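Shrink wrapping of books

Shrink wrapping is the enclosure of a book, or a set of books, in a thin plastic film that is heated until it tightens around the contents. It is used by publishers, binderies, distributors and some retailers, mainly for large illustrated volumes, boxed sets, cookbooks, comics and items supplied with loose inserts. The wrap keeps dust and fingerprints off the cover and holds the boards closed in storage.

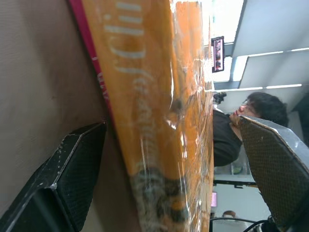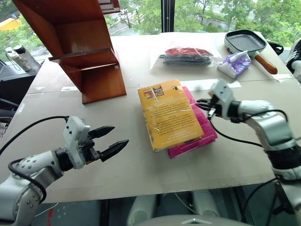
Orange and magenta covers, with glare on the clear wrapping.

Materials

Three groups of film have been used in the book trade. Polyvinyl chloride (PVC) was the usual choice in early practice. It shrinks at a low temperature and gives a clear finish, but it stiffens with age, splits at the corners and gives off irritating fumes at the sealing wire. Polyolefin film has largely taken its place. It is stronger for a given thickness, has little odor and stays flexible in cold storage. Low-density polyethylene is cloudier and thicker and is mostly kept for bundling several copies together.

Book films are commonly 19 microns thick. Heavier gauges are used for sets in slipcases, where the corners put more strain on the seal. Film is supplied flat or center-folded; center-folded film needs to be sealed on only three sides.

Process

The book is placed between the two layers of film and sealed along the open edges with a heated wire or bar, which also cuts away the excess. The resulting bag is slightly larger than the book. It then passes through a tunnel of circulating hot air, where the film contracts. Small vent holes let trapped air escape. Without them the bag balloons and the finished wrap has loose pockets.

An L-bar sealer worked by hand is adequate for short runs. Automatic lines feed, seal and shrink without handling and are used for runs above 3,000 copies. The Flurnetti line, installed at the Iltier bindery in February, is of the second type and uses a side sealer with a continuous seam, so that the length of the book does not have to be set in advance.

Common faults

Warped boards are the most frequent complaint. Film that contracts too strongly pulls the fore-edge corners inward, and a cover that has taken up moisture before wrapping may keep the curve after the film is removed. Paperbacks are more easily affected than casebound books. Low-shrink-force films reduce the problem at somewhat higher cost.

Other faults include "dog ears" (points of unshrunk film at the corners), burn holes from a slow conveyor, open seals from a dirty wire, and scuffing of matte laminate where the film rubs in transit. Holzer's bench notes for binders recommend that 5 copies from each pallet be opened and laid flat overnight before the remainder is released.

Storage and conservation

Library practice is generally to remove the film on receipt. Long storage in sealed film can trap moisture and the vapors given off by fresh ink and adhesive, and PVC may stick to some coated papers. Collectors often prefer to leave the wrap in place, as an unopened copy can command a higher price. Resealing by dealers is difficult to detect, although the position of the seam and the pattern of vent holes sometimes differ from the publisher's own.

Disposal

Clean polyolefin and polyethylene film can be recycled where film is collected separately, but is not accepted in most household programs. Paper bands and small adhesive tabs are used by some publishers as substitutes. They hold the cover closed but give no protection against dust.

See also

Blister pack
Dust jacket
Slipcase
Stretch wrap

References

Holzer, Mechthild. Bench Notes for Binders. Alta.
Cârstea, Lucian, and Ionuț Onu. "Board warp in film-wrapped casebound books." Ledesma.

Last edited 15/08/2020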